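Merna Table Lacquer, gloss finish

I started mixing this in July, after my own kitchen table had been through one too many bowls of porridge, and it's now the thing I sell most of! It's a water-based top coat for desks, play tables and worktops, and it dries to a proper shine you can wipe with a damp cloth. One tin covers a big family table twice over, with a bit left for touching up the legs.

I make it in two colours, grey and white, plus a clear one if you like what you've already got. Corrado Galli does the tinting and he's very fussy about the grey (I've stopped arguing).
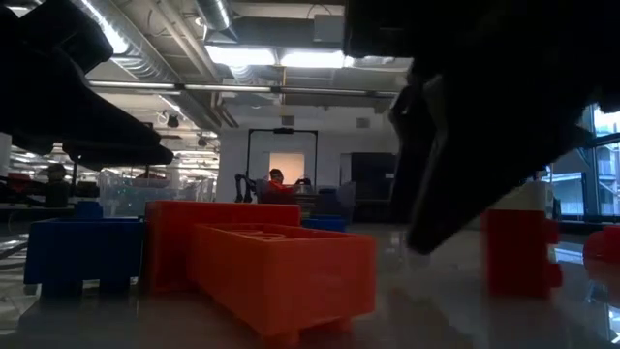

What you get

1200 ml tin, a foam roller and a sheet of fine sandpaper. Leave 4 hours between coats, and give the last one overnight before you put anything heavy on it. Keep the room at roughly 23 degrees if you can – my shed in winter was hopeless and the first batch stayed tacky for days.

Small brushes are sold separately, and the Poojary one is lovely for edges. If you're going over old varnish, use Bumov primer first. Wanting Zeng skipped it on her sideboard and had to sand the whole lot back, poor thing.

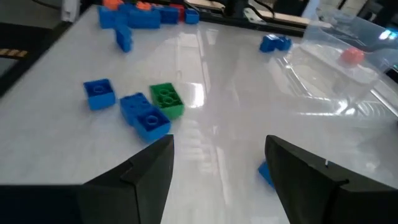

Can I use it over laminate?
You can, as long as you rub the surface down well first and wipe off all the dust. Try a patch underneath and leave it a day before doing the rest.

Order code 388, posted from the Brivo shop.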